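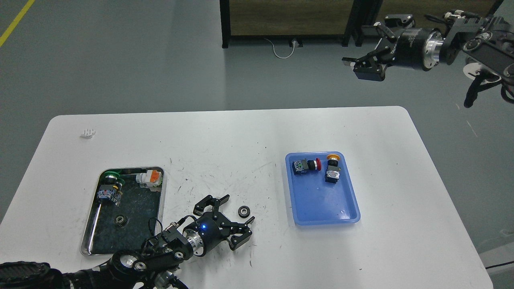 안셀모 카라스코는 파지 점수가 가장 높은 후보를 그대로 실행하는 계획기라면 너트 하나도 맡기지 않겠다고 했다. 점수는 손가락이 닫히는 순간까지만 계산되는데 작업은 그 뒤로도 이어진다는 이유였다. 너트를 잡은 뒤 손목이 어느 쪽으로 돌아가 있는지, 트레이 테두리를 넘을 여유가 남는지, 반대쪽 팔이 그 시점에 어디에 있는지가 점수에 들어 있지 않다는 것이다.

Suredico의 제어 소프트웨어 Holtetti는 이 지적을 받아 구조를 바꾼 경우에 해당한다. 대상 작업은 산업용 누름버튼 스위치 부품의 분류와 이송이다. 양팔 로봇이 흰 작업대 위에서 금속 테두리의 어두운 트레이와 파란 플라스틱 트레이를 오가며 부품을 다룬다. 스위치 조립체는 버튼 머리, 칼라, 접점 블록으로 이어지는 긴 형상이고, 고정용 링 너트는 작고 검다. 크기와 형상이 크게 다른 두 부류를 같은 그리퍼로 처리해야 한다.

소프트웨어는 네 층으로 나뉜다. 맨 아래에 관절 제어기가 있고 그 위에 궤적 생성기, 작업 계획기, 상태 추정기가 차례로 놓인다. 상태 추정기는 Eklund라는 별도 모듈이며 Holtetti와는 메시지 인터페이스로만 연결된다. 두 모듈을 분리한 것은 교체를 쉽게 하려는 의도였으나, 실제로는 시각 동기화 문제를 드러내는 결과가 먼저 나왔다.

검은 바닥 위의 검은 너트

인식에서 가장 까다로운 대상은 링 너트다. 흰 상판 위에서는 윤곽이 선명하다. 어두운 트레이 안에서는 바닥과 명도 차가 거의 없고, 금속 테두리에서 오는 반사광이 자동 노출을 끌어내려 그나마 있던 차이도 줄어든다. 초기 버전의 Eklund는 영상 전체에 하나의 노출값을 썼다. 상판을 기준으로 맞추면 트레이 안쪽이 뭉개지고, 트레이 안쪽을 기준으로 맞추면 상판의 긁힘과 얼룩이 하얗게 날아가면서 위치 정합에 쓸 특징점이 사라졌다.

현재 버전은 트레이 영역을 먼저 분할한 뒤 영역마다 히스토그램을 따로 처리한다. 트레이 바닥에서는 색상 정보를 버리고 너트 안쪽 고리의 밝은 부분과 바깥 둘레의 요철만 특징으로 쓴다. 깊이 영상은 보조로 내려갔다. 반사가 심한 테두리 부근에서 깊이값이 비는 일이 잦기 때문이다. 빈 값을 주변 픽셀로 메우는 필터도 시험했지만 채택되지 않았다. 필터를 거치면 테두리가 실제보다 낮고 완만한 경사면으로 복원되었고, 궤적 생성기는 그 경사면을 믿고 손가락을 지나가게 했다.

지금은 빈 깊이값을 점유 상태로 간주한다. 보수적인 처리여서 진입 가능한 자세가 줄어든다. 대신 트레이 모델을 CAD에서 불러와 정합하고, 정합 잔차가 기준 이하일 때만 해당 구역의 점유 표시를 모델 형상으로 바꾼다. 트레이가 작업대 위에서 비스듬히 놓여도 정합은 성립한다. 트레이 자세는 고정값이 아니고 매 주기 갱신되는 변수다.

상판의 얼룩도 한동안 오검출의 원인이었다. 검은 점과 짧은 선이 작은 너트 후보로 올라왔다. 높이가 없는 후보를 걸러내는 조건 하나로 대부분 정리되었고, 남은 것은 고리 형상 검사에서 탈락한다.

시각이 어긋난 상태

영상 입력부터 물체 자세 출력까지 Eklund의 처리 시간은 56밀리초다. 수치 자체는 이 종류의 작업에서 문제가 되지 않는다. 문제는 초기 인터페이스가 자세 메시지에 출력 시각을 찍었다는 데 있었다. 머리 카메라가 정지해 있을 때는 차이가 없다. 팔이 대상 근처를 지나며 물체를 가릴 때 사정이 달라진다. 계획기는 이미 가려진 물체를 방금 본 것으로 취급했고, 가림이 시작된 뒤에도 한 주기 동안 옛 자세에 높은 신뢰도를 매겼다.

수정은 단순했다. 메시지에 노출 중간 시각을 넣고, 계획기는 그 시각의 관절 각도를 버퍼에서 찾아 팔의 자기 가림 영역을 다시 계산한다. 가림 영역 안에 들어온 물체는 자세를 갱신하지 않고 공분산만 키운다. 공분산이 한계를 넘으면 계획기가 팔을 물리고 다시 관측한다. 이 후퇴 동작은 사이클 시간을 늘리므로 한계값 설정을 두고 의견이 갈린다. 파드리그 오코넬은 한계를 느슨하게 두고 접촉 단계의 힘 신호로 보정하는 쪽을 택했고, 이 설정이 현재 기본값으로 배포된다.
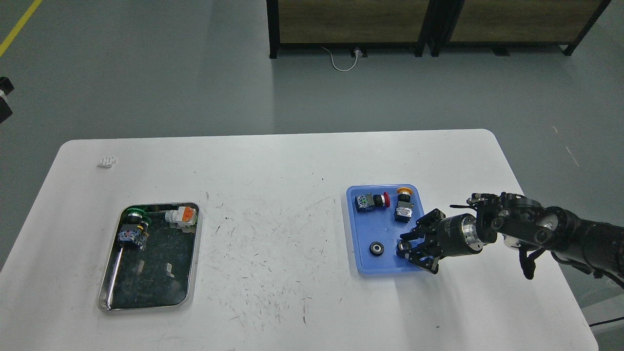
파란 트레이의 오른쪽 아래 구역에서 검은 원통형 부품을 잡은 그리퍼.

파란 트레이에서는 조건이 반대가 된다. 바닥이 밝아 검은 부품의 검출은 쉽고, 대신 그리퍼 자체가 대상을 가린다. 다관절 손가락이 부품을 감싼 자세에서는 머리 쪽 시점으로 접촉면을 확인할 수 없다. Holtetti는 이 구간에서 영상을 참조하지 않는다. 손가락 관절의 각도와 모터 전류로 파지 폭을 추정하고, 추정값을 부품 모델의 단면과 대조한다. 단면이 맞지 않으면 파지 실패와 오인식을 구분하지 않고 같은 오류로 처리한다. 두 원인을 구분하는 분류기는 개발 목록에 올라 있으나 우선순위가 낮다. 어느 쪽이든 복구 동작이 같다.

작업 계획기

작업 계획기는 행동 트리로 작성되어 있다. 상태 기계에서 옮겨 온 것은 2024년 9월이다. 상태 기계 시절에는 너트가 트레이 밖에 놓인 경우, 조립체 둘이 겹쳐 있는 경우, 버튼이 누운 경우가 각각 별도의 상태였고 조합이 늘 때마다 전이를 손으로 추가했다. 행동 트리에서는 각 경우가 조건 노드로 바뀌었고, 트리는 5Hz로 처음부터 다시 평가된다. 매번 뿌리에서 시작하는 방식은 계산이 낭비되지만 누군가 작업 도중 부품을 옮겨도 별도의 예외 처리가 필요 없다.

겹친 조립체는 여전히 어려운 입력이다. 스위치 두 개가 나란히 맞닿으면 Eklund가 둘을 하나의 넓은 물체로 보고하는 일이 있다. 계획기는 보고된 폭이 단일 부품 모델의 최대 폭을 넘으면 파지를 시도하지 않고 분리 동작을 먼저 호출한다. 분리 동작은 손가락 하나를 접점 블록 옆면에 대고 짧은 거리를 미는 것으로, 미는 방향은 트레이 벽에서 멀어지는 쪽으로 제한된다. 벽 쪽으로 밀면 부품이 테두리를 타고 올라가 기울어진다.

카라스코가 말한 파지 이후의 비용은 이 층에서 계산된다. 파지 후보마다 들어 올리기, 테두리 통과, 놓기 자세까지의 경로를 거칠게 풀어 보고, 풀리지 않는 후보는 점수와 무관하게 버린다. 경로 전체를 정밀하게 최적화하지는 않는다. 후보를 거르는 데는 역기구학 해의 존재 여부와 관절 한계까지의 여유만 있으면 충분하다는 것이 Suredico의 판단이다. 정밀한 궤적은 최종 후보에 대해서만 계산한다.

양팔의 간섭

두 팔의 작업 영역은 작업대 중앙에서 겹친다. Holtetti는 겹치는 구역을 격자로 나누고 셀 단위로 점유권을 준다. 한쪽 팔이 셀을 확보하면 다른 팔은 그 셀의 경계에서 80mm 이상 떨어져 대기한다. 이 값은 손목 옆으로 늘어지는 케이블 고리를 포함해 정해졌다. 링크의 충돌 모델은 정확해도 케이블은 형상이 변하므로 모델에 넣기 어렵고, 넉넉한 고정값으로 덮는 편이 유지보수에 유리하다는 설명이 릴리스 노트에 적혀 있다.

교착은 드물게 발생한다. 두 팔이 서로의 셀을 기다리면 들고 있는 물체가 없는 쪽이 물러난다. 둘 다 물체를 들고 있으면 놓기 위치까지 남은 경로가 긴 쪽이 양보한다. 규칙은 이 두 줄이 전부이며, 남은 경로 길이가 같은 경우는 팔 번호로 정한다. 학습 기반 조정기도 검토되었지만 재현이 되지 않는 교착을 디버깅할 방법이 마땅치 않아 보류되었다.

기록과 재생

개발 시간의 상당 부분은 Ukisness에서 소모된다. Ukisness는 영상, 관절 상태, 행동 트리의 노드별 반환값을 같은 시간축에 묶어 저장하는 기록 도구다. 회귀 시험용으로 고정된 기록은 1,260건이며, 코드가 병합될 때마다 전부 다시 재생된다. 재생은 개루프로 이루어진다. 기록된 영상을 새 코드에 넣고 계획기가 내린 결정이 이전과 달라지는 지점을 찾는다. 결정이 달라졌다고 곧바로 실패로 판정하지는 않고, 차이가 난 노드의 이름과 입력값을 보고서로 뽑아 사람이 검토한다.

개루프 재생의 한계는 분명하다. 새 코드가 다른 동작을 골랐을 때 그 동작의 결과를 기록에서 얻을 수 없다. 오코넬은 분기 지점 이후의 비교를 아예 잘라 버리자고 주장해 왔고, 현재 보고서도 첫 분기까지만 출력한다. 시뮬레이터로 뒤를 잇는 방안은 접촉 모델이 걸림돌이다. 링 너트의 요철과 손가락 패드 사이의 마찰을 재현하지 못하면 분기 이후의 결과가 실기와 무관해진다.

노드 이름 규칙은 뒤늦게 정해졌다. 초기 기록에는 같은 이름의 조건 노드가 트리 여러 곳에 있어 보고서만으로는 어느 노드가 바뀌었는지 알 수 없었다. 지금은 뿌리부터의 경로 전체가 식별자로 쓰인다. 트리를 재배치하면 식별자가 모두 바뀌므로 옛 이름과 새 이름의 대응표를 함께 병합해야 하고, 대응표가 빠진 변경은 자동으로 반려된다.

11월로 잡힌 다음 버전에는 트레이별 노출 처리를 카메라 드라이버 쪽으로 내리는 작업이 들어간다. Eklund의 입력 형식이 바뀌기 때문에 기존 기록을 변환하는 도구가 먼저 필요하며, 변환기는 현재 코드 검토 단계에 있다.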